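Triduldale Towel Kit – README

Triduldale is a towel-folding kit for two-arm tabletop robots, sold by Allcombe. The package holds 15 towels, a folding policy and the 235 recorded episodes it was trained on. This card covers release 18.

What you need
Two arms with parallel grippers, one head camera and a wrist camera on each arm. A plain light tabletop works best. The Lâm driver must be running before you start the policy.

Sample images
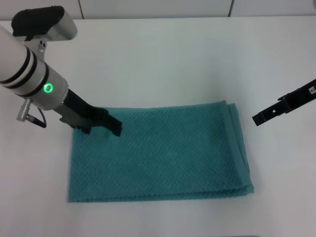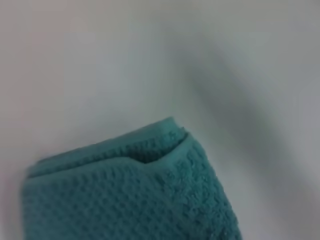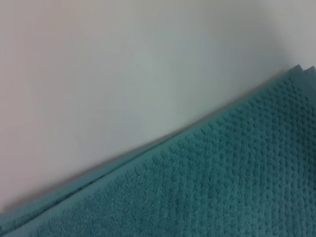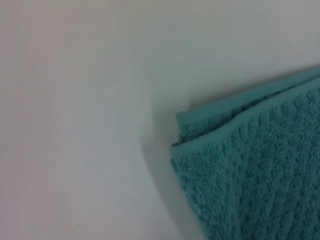
Folded teal towel on a white surface. First image: head camera. The other three: wrist cameras.

Known limits
Layers can end up slightly out of line at the hems – the policy does not go back to correct them. Thick towels need a slower closing speed. Set grip_speed to 200 in the config file and test with one towel first. Dark tabletops were not part of the training data.

Scoring
Use the Truter script to score a fold. It compares the outer edges of the top and bottom layers and writes one line per episode to scores.csv.

License
Research and in-house use only. Resale of the episodes is not allowed.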